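5th October, bench notes, plates and stand

Tried the clear acrylic stand again with the colored plates. The Noner supplier page says it "holds any dinner plate securely." I have my doubts. It has 3 slots, and the sheet that came with it never says what rim thickness they were cut for.

The plates are the speckled ones from Kurkine, bought in September. Green, blue, red and purple so far. The colors are handy for notes, since I can write "green" and everybody knows which one I mean. Whether they are all the same size is another matter. The catalog gives one size for the whole range and I don't believe it. Measure before trusting.
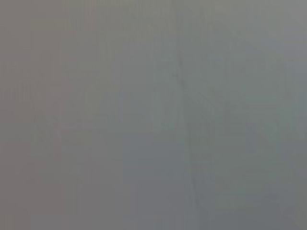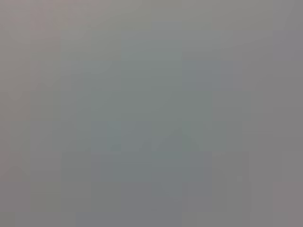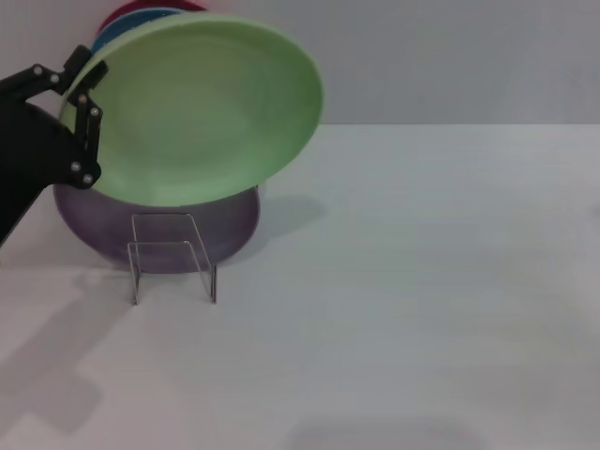

Green plate held up by the rim, purple one leaning on the stand, in the last of the three.

What I don't buy

The claim that leaning is as good as slotting. A plate tipped back against clear plastic looks fine until the bench gets bumped, and this bench gets bumped. I also don't buy the Bristavness advice to stack by color. Stack by weight or don't bother. Their write-up rests on 77 trials and leaves out how many plates got chipped.

To do

Weigh all of them on the Liang scale, after zeroing it, as it read 133 g with nothing on it last time.
Calipers on every rim, two spots each.
Put a strip of rubber mat under the stand and try again.
Ask for the slot width in writing. If they send the brochure again, cut our own.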